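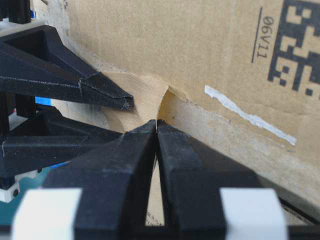 What did the grant pay for in this reporting period?
The second installment covered the replacement of the transfer main between the Paiva pump house and the upper tank at Wutosville, the purchase of customer meters for the lower zone, and the first round of night flow testing.

Summary of position

Work on the Wutosville water loss project is three weeks behind the schedule in the grant agreement. The delay comes from the road crossing at Pelau, where the county asked for a deeper trench than the one shown on the approved drawings. The revised crossing has been priced within the contingency line and no increase in the grant is requested. All other activities are on schedule or slightly ahead of it.

Transfer main

The old main was cast iron with lead joints. Its replacement is polyethylene pipe, fused above ground and lowered in sections. Trenching from the pump house to the creek was completed in January. The section beyond the creek runs through shallow rock, and the contractor changed to a rock saw for 300 feet of it. This was slower than the bucket but left the trench walls clean, and less bedding sand was imported than the estimate allowed.

Each section was pressure tested before backfill. One fused joint near the creek lost pressure on the first test and was cut out and remade. The second test held for the full period. The upper section is now in service. The old main has been isolated at both ends but not removed, and it will be filled with grout where it passes under the road.

Metering

The lower zone has 68 service connections, all of them unmetered at the start of the project. Meters have been fitted at 52. The remaining 16 are on the east side of the Pelau road, downstream of the crossing, and will be fitted once the new line is live there. Fitting them now would mean a second shutoff for the same households.

Most service lines were found close to where the old maps put them. Several curb stops could not be turned and were replaced at the same time as the meter. The cost of these was not in the original budget and has been charged to the repairs line, which still shows a balance. 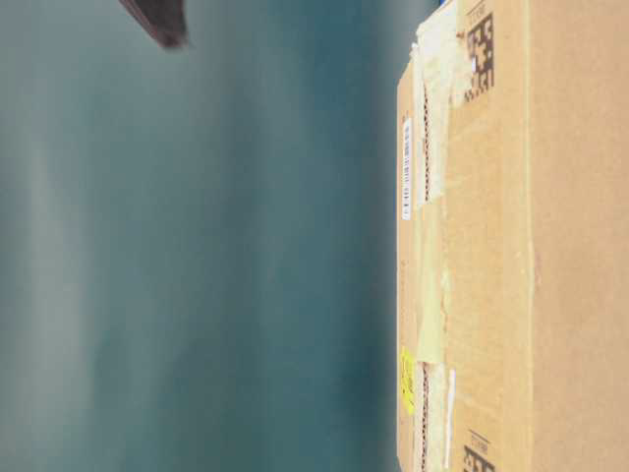 Lower zone, second installment.

Night flow testing

Night flow is read between 2 a.m. and 4 a.m., when household use is lowest and most of the water passing the zone meter can be taken as leakage. The zone was divided into 3 steps, and each step was closed in turn while the flow was logged at the pump house.

The largest drop occurred when the middle step was closed. A listening survey on the following day traced the loss to a corroded saddle under the old schoolyard and to a valve gland that had been leaking into a storm drain — the second of these left no sign at the surface. Both have been repaired. The upper step showed little change, as expected with new pipe. The lower step will be tested again after the crossing is finished, because the present readings include water lost from a line that is due to be abandoned.

The zone meter was supplied by Berer under the equipment contract. Its logger dropped readings during the first two nights. The supplier replaced the battery pack and the record has been continuous since then. The two incomplete nights have been left out of the baseline.

Budget

Spending on pipe and fittings is below the estimate, chiefly through the saving on bedding sand. Spending on labor is above it, owing to the rock section. The two differences nearly cancel. The contingency line has not been drawn on so far, but will be used for the deeper crossing. Invoices are listed in the attached schedule in the order they were paid.

Issues for the funder's attention

The county permit for the crossing expires before the revised completion date. An extension has been applied for. If it is not granted in time, the crossing will be carried out under a new permit, with a further fee and a further wait.

The agreement calls for the final leakage figure to be reported against a full quarter of meter readings. With the late connections on the east side, that quarter will end after the present closing date. We ask for a no-cost extension of one quarter for reporting only — construction spending would still close on the original date.

Next period

Complete the Pelau crossing and connect the east side. Fit the remaining meters. Repeat the lower step test. Grout the old main under the road and submit as-built drawings to the county.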